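Plokgate, 4 October 2022

SKILLACH FLYING DISPLAY RETURNS WITH 26 AIRCRAFT

I've been running the Skillach air display long enough to know a good lineup when I see one, and wow, this is a good one! We have 26 aircraft confirmed for next May, including two visiting jets from the Cordeiro squadron (yes, the loud ones), and they'll fly a mock dogfight over the Lindent airfield on both afternoons.

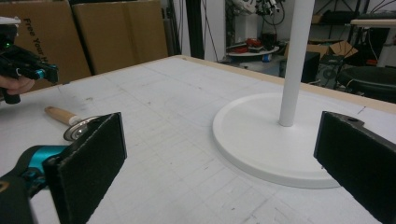
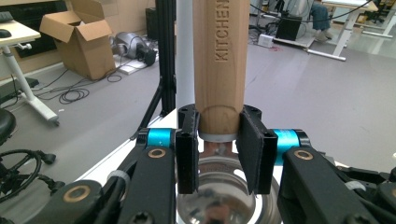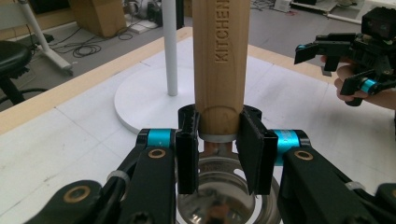 Wooden handle engraved "KITCHEN" (second picture).

Last time out we parked 443 cars and I think I waved at every single one. Gates open early, so bring ear protection for the kids and a folding chair if you like your comfort. The dogfight lasts about 2 minutes, which sounds short until you've craned your neck through one. Tickets are on sale now at the Plokgate office, and press passes can be picked up at the same desk.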